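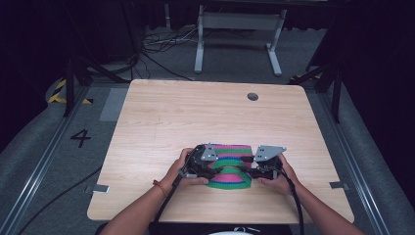
Halbridge Neighborhood Mood Survey: read me first

Hi! I'm Wilma Drummond, and I put this data together, so any odd column names are my fault. The file holds answers from 414 adults in Halbridge who told us how they feel about the town, their own money and the year ahead. Last updated 6 July 2026.

What's in it

One row per person, 34 columns. The first few are the boring ones (row ID, age group, part of town, phone or online). After that come the questions in the order people heard them. The exact wording is in wording.txt, and please do read it, as "town_dir" and "town_fut" look like twins and they really aren't! The first asks how things are going now, the second asks about next year.

Most answers run from 1 (very bad) to 4 (very good). There's no middle option. I went back and forth on that for ages, and Apolinar Bautista talked me into it. A blank means the person skipped the question, and 99 means they said "don't know." Please don't average the 99s. I did that once and Halbridge looked like the happiest place on earth.

Weights

Use the column called "wt" if you want figures for the whole town. Younger renters were hard to reach (they always are), so their answers count for a bit more. I weighted on age group and part of town only, so education isn't in there.

Known problems

In 13 rows the part of town is missing, and those people got a weight of 1. The question on bus service was reworded partway through, so I split it into bus_a and bus_b – don't glue them back together. Small groups bounce around a lot, so go easy on claims about any single neighborhood.

Using it

Free for classes, articles and tinkering. Just credit the Halbridge survey and tell me if you find a mistake. Open comments aren't included, as too many people named their neighbors.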